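Window Seals and Frames: Frequently Asked Questions
Last updated 2021-12-19
5 min read

These answers cover the fixed and opening windows in the Zatham units, and they apply to the ground floor and the floor above it. Questions about exterior doors are answered in the door hardware sheet. The text was revised after the November inspection round by Ilse Baumgart, with corrections from Yoon-hee Na on the drainage section.

What is the rubber strip around the glass for?

It is a compression seal. It closes the gap between the glass and the frame, or between the sash and the frame on an opening unit, and keeps out air and rain. It also lets the glass expand and contract without bearing directly on the frame. The seal carries no structural load.

How often should the seals be cleaned?

Twice a year on sheltered walls, and four times a year on walls facing a road or a planted area. Use lukewarm water, a few drops of neutral soap and a soft cloth. Wipe along the seal in one direction. Do not pull the cloth across a corner joint, where the two lengths meet and can lift. Dry the seal before closing the window.

Can I use a household spray cleaner?

Not on the seal. Solvents, citrus-based products and anything containing ammonia will harden rubber over time. Glass cleaner may be used on the pane if it is sprayed onto the cloth first. If overspray reaches the seal, rinse with plain water.

Do the seals need lubricant?

Once a year, after cleaning. Apply a thin film of silicone-based rubber care product and wipe off the excess. Petroleum jelly and cooking oil both swell rubber and attract dust. The care sticks supplied by Bornell under stock number 443 are suitable for every seal in the building.

There is a faint line on the frame. Is it a crack?

Usually not. Marks on a dark frame are most often pencil or marker left from fitting, or scuffs from a ladder. Test it as follows. Wipe the mark with a damp cloth. If it fades, continue with soapy water. If it stays, run a fingernail across it. A mark that cannot be felt is on the surface and can be left alone. A mark that catches the nail should be reported with the room number and its position on the frame.

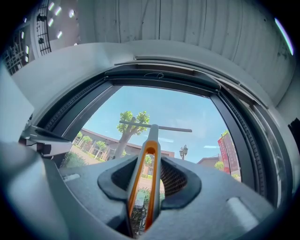

Do not use an abrasive pad to remove a surface mark. Dark gray finishes show polishing as a lighter patch, and the patch is more noticeable than the original line. Touch-up pens are available from the maintenance office, but they are meant for scratches that have gone through the coating.

Why does the frame get warm on sunny days?

Dark finishes absorb more heat than light ones. A frame in direct sun can be uncomfortable to touch on a clear day, even when the air outside is cool. No action is needed. Do not place adhesive hooks or tape on the frame, as the glue softens with heat and is difficult to remove.

My window has condensation. Does the seal need replacing?

It depends on which surface is wet.

Room side: indoor humidity is high or air movement is poor. Ventilate for ten minutes and keep blinds clear of the glass.

Outer side: normal on cool mornings. It clears without treatment.

Between the panes: the sealed edge of the glass unit has failed. The glass unit must be replaced. A new rubber strip will not correct it.

How do I know when a seal is worn?

On an opening window, close the sash on a strip of ordinary paper and pull. The paper should resist. Repeat every 100 mm along each side. If the paper slides out freely at 2 or more adjacent points, the seal is flattened and should be replaced. On a fixed window, look for shrinkage at the corners, surface cracking, or a strip that has come out of its groove.

Can I push a loose seal back in myself?

Yes, if it is intact and can be reached from the floor. Start at a corner and press toward the middle of the side with your thumb. Do not stretch the strip to make it reach. A stretched seal shrinks back within weeks and opens a gap. If the strip is short, leave it in place and report it.

Who supplies replacement parts?

Seals come from Bornell and glass units from Wattimena. Quote profile 138 when ordering seals for the standard frame. Older units fitted by Vuvia use a narrower profile, and the two are not interchangeable.

Trees and shrubs grow close to the outside wall. Does that matter?

Keep branches clear of the glass and the frame. Leaves collect in the lower channel and block the drainage slots, and standing water shortens the life of the bottom seal. Clear the slots with a wooden skewer or a soft brush. Metal tools scratch the coating.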